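2/14/24
Posted by bench 8, Tranora workshop
3 comments · 0 shares

Sorting day. Started late, bench was a mess again. Wiped the top down before anything else, the pale surface shows every smear.

Plan was to get the small stuff out of the Shirazi drawers and back into the right bins. Drawers stick. Third one down needs wax or a new runner, will do it when the order comes in.

Bin labels: the old Warkance ones peel off if you look at them. Reprinted the lot on the 90 mm tape, much better. Do NOT use the glossy tape, can't write on it later.

Blues and greens keep getting mixed up. Under the warm lamp the dark blue ones look black, so swapped to the daylight tube. Long pieces go flat in the tray, not standing up, they roll and take the little ones with them. Small greens to the left, away from the long stuff.

Tray liner is 300 mm, tray is a hair shorter. Trimmed with the good scisors (sorry).

Zudira box still not unpacked. Leaving it under the bench, lid taped. If you open it please write on the lid what you took.

Todo
- wax for drawer
- more daylight tubes
- second tray, same size as first
- ask stores re the 96 bin rack, was promised by June 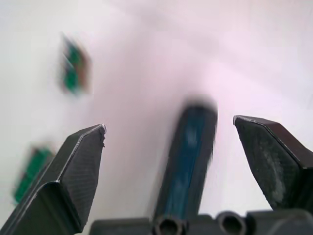
Greens get their own bin from now on, label is allready on it. Back on the drawers tomorow.

Last updated 2/14/24, 5:40 pm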